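Section 6 – Moving the fold bench over to the Chacko line

For bench staff at Nosthorpe. Read before first shift on the new setup. Takes one shift to get used to, maybe two.

What changes for you: the line takes the plain flat pieces. You show it the awkward ones, using the hand grippers. Fewer hand folds, more time at the bench teaching. Quota drops from 300 pieces to 100 while you're on grippers. Break times stay the same.

1. Sign in at the Brenurel screen. Pick FOLD, then BENCH.
2. Clear the board. Basket to the back left corner, mesh bag flat in the middle.
3. Take one gripper in each hand. Dotted plates facing up, not covered by sleeves or fingers.
4. Right cable goes off the right side of the table. Check it isnt caught under a table leg.
5. Press START. Wait for the tone.
6. Pick up the garment with one gripper. Lift slow – let it hang before you bring in the other hand.
7. Drop it? Leave it, press REDO, start again from step 5.
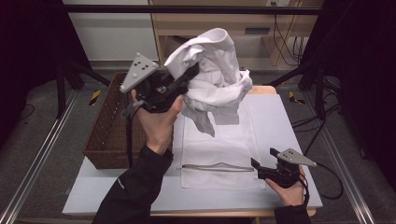
Fig. 6-1. Left gripper lifting, right gripper open and low.

Note: bad tries don't count against you. Error code 1567 means the plates were lost, check you're grip and redo.

CAUTION: Keep fingers out of the jaws. Don't step over a cable while holding a garment.

Sore wrist or thumb – stop, tell the shift lead, swap to sorting. Swaps are logged as normal hours.

Next: Section 7, Fudano bin labels.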